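The long tail of a compiler

Wendelin Schwaiger wrote the first version of Katus in a single winter to avoid maintaining three separate build scripts. The tool read a dependency manifest, resolved it, and emitted a linker plan. It had 797 lines of source, no configuration file, and one user.

Katus now resolves manifests for 178 packages at Trollow, where Schwaiger leads the toolchain work. Its behaviour is defined by a written specification, which he began only after two sites reported different output from identical input. The cause was an unordered hash map in the resolver. Sorting the keys before traversal fixed the fault and added 60 milliseconds to a cold build.

"We accepted the cost," Schwaiger says. "A build you can't reproduce is a build you can't debug."

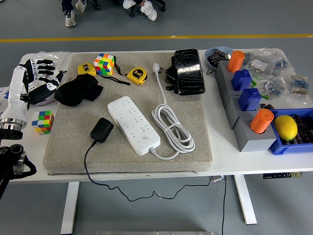
Trollow Software Engineering Group

The specification runs to 17 sections. Section four, on version constraints, has been rewritten more often than any other. Early releases allowed open upper bounds, and a minor update to the Baluyot parsing library was enough to change the resolved graph for programs that never called it directly. Bounds are now closed by default, and an open bound must be declared at the top level of the manifest.

Schwaiger trained as an electrical engineer and came to compilers through firmware. He still favours static allocation, and the resolver reserves its working memory at startup. Critics of the design note that very large graphs fail early with an allocation error. He regards this as correct behaviour, and the limit can be raised with a flag.

The next release, planned for November, separates the resolver from the linker planner. Trusholm, a smaller project that organises test runs across mixed hardware, will use the resolver alone.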